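**Ticket:** wrist camera picks things that aren't there, shiny stuff on the counter
**Status:** open, with a workaround
**Project:** Rundasora (kitchen tidying)
**Opened by:** Amedeo D'Amico
**Cc:** Svetozár Šťastný

Hi all, picking this up from the chat because it was getting lost between the lunch orders.

Short version: the arm is fine with mugs, sponges, wooden spoons and the plastic tubs. Give it stainless steel on polished stone and it goes a bit silly. It either closes on a reflection or decides there's a second rim somewhere inside the bowl and tries for that one instead. I was really hoping to say we could clear a breakfast table by January, and right now I'd say we can clear a breakfast table if you eat with plastic (sorry, Svetozár, I know you've already told the people at Ullis otherwise).

### What I've tried so far

**Morning.** Restarted everything, redid the hand-eye calibration, wiped the lens. No change. I didn't expect any but you'd all have asked!

**11:20.** Went back to the old Kimier detector to see if the update was to blame. The old one is worse. It labels spoons as bowls when they catch the light, and I can sort of see its point.

**14:05.** Ran the bowl by itself, no cutlery. Out of 500 logged frames the rim came out right in 87 percent, which sounds lovely until you think about dropping the rest of them in somebody's kitchen.

**14:50.** Same bowl, spoon and fork back on the counter. Down to 85 percent. So the cutlery isn't the main problem, it's the metal – and the bowl's inside wall in particular, where you get a bright vertical streak that reads as an edge.

**15:30.** Looked at the view with the fingers on either side of the bowl's rim. The light is coming mostly from above and the left, so the rim goes white along that side, and the spoon has a big bright patch on the left half and a warped bit of room on the right half. The pink and orange veins in the marble don't help either, the edge finder loves those.
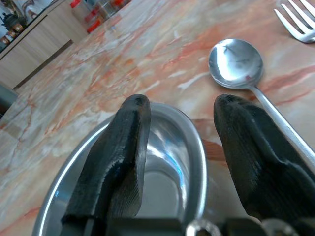 ### Workaround for now

1. Drop the exposure by 2 stops before the approach. The marble goes muddy but the rim stays put.
2. Ignore any edge that turns up inside the bowl once the outer rim has been found. I've put this behind a flag, `inner_edges: off`.
3. Bowl first, then spoon, then fork. If it starts with the fork it plans a path right over the bowl and gets distracted all over again.

With all three on, it picked up the bowl every time I asked this afternoon, but I was standing there babysitting it and I hadn't touched the blinds. Please don't quote me on that yet.

### Still open

- Svetozár, can you check whether the Hanrahan depth unit has the same trouble? I only looked at color.
- Does anybody object to a matte spray on the bowl for testing only? I don't love it, people don't spray their dishes, but it would tell us how much of this is glare.
- Forks. I can find them fine, I just can't get under them on a flat counter. Probably wants its own ticket, so I'll open one tomorrow.

So can it do the dishes yet? It can do my mugs. I'm leaving this open until it's had a run in evening light with the ceiling lamps on.

– Amedeo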